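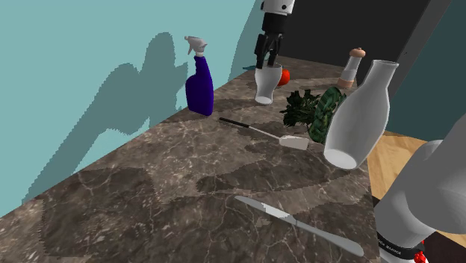 Third week with the arm on prep clear-down at our place (commissary kitchen, we do trays for 6 sites) and I want to know how other people's crews are taking it. Management says no hours cut. OK. But the job is different now. It goes for the drinking glass first with what looks like a tomato sitting right behind it, spray bottle and knife still out on the same counter, and guess who gets asked whether that's a sensible order. Me. I was hired to cook. Now I'm the one who says what a clear counter is.
mdunstan_prep

Print this page | E-mail this thread to a friend

Re: arm on clear-down
Same at Mahuika, we got ours in May. First 15 shifts were awful. Then you stop watching it. My wrists are better, not gonna lie. 565 trays a day and I used to wipe down between every run.
wirkix_nights

Re: arm on clear-down
"You stop watching it" is the problem. We had two on evening cleanup, now it's one person plus the arm and that one person is alone back there till close. No one got fired, they just didnt replace Paora's spot when he moved to days. Thats a cut.
zend36

Re: arm on clear-down
Hi, Paora Kingi here, I asked for days. Nobody pushed me. But yeah they should have filled it.
pkingi

Re: arm on clear-down
ok fair, sorry. Still a cut tho.
zend36

Re: arm on clear-down
Disagree with both. Zernach put us through the training, pay went up a grade for anyone who signed off on it. Ask for that. In writing. If you're deciding the pick order you are doing a different job and it has a different rate.
tallhat

Re: arm on clear-down
No grade here. Got a laminated card. Will ask. Also who does knives at yours? I want them off the counter before it starts, supervisor says leave everything as is so it learns the mess.
mdunstan_prep

Re: arm on clear-down
Person does knives. Always. It's on our sheet, 36 items, knives are number one. Get it put on yours.
tallhat

Re: arm on clear-down
We let it do table knives, no trouble so far. Chef's knives no.
wirkix_nights

Re: arm on clear-down
so far lol
zend36

E-mail this thread | Print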